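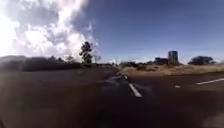

Wide road, white dashes, grass on the right side.

Evening walks, second year

11/10/25

I wrote in February that I will try to walk every evening for one more year. Several people asked me if I still do it, so I will answer to all of them in one place.

Yes, I still do it. I missed 7 evenings since then, all because of fever. My way goes from my door in Falside up to the old water tower and back by the school. When I have more time I go as far as Waltier, where there is a bakery that sells the bread from the morning for half the price.

When I moved to this country I knew the words for the office but I did not know the words for small things. I could say "quarterly report" but I could not say "hedge" or "gutter" or "porch." I learned these words on my walks. I would look at a thing, keep it in my head until home, and then search for its name. My notebook has 800 words now. Some I have never used in a conversation. I am still waiting for the chance to say "culvert."

My friend Jurgita Vītola walks with me when she visits. She walks too fast for me and talks the whole time in three languages, and she does not like the water tower. She thinks the road by the river is nicer. It is nicer, but there is no light there after the bridge, and in the autumn I want to see where I put my feet.

About shoes, because this was also a question. I bought two pairs of the same model and I change them every day. The first pair is finished on the left heel only. I asked the man at the repair shop and he told me I walk crooked. He put a new heel on it for less than I expected.

The rain is the hard part. I do not like umbrellas, they turn over in the wind near the school, so I wear a long coat with a hood and I hear nothing. On such evenings I go only as far as the post office.

Next week I want to try the path behind the allotments. A neighbor says it is open again, but he also said this in the summer. I will write if I get through.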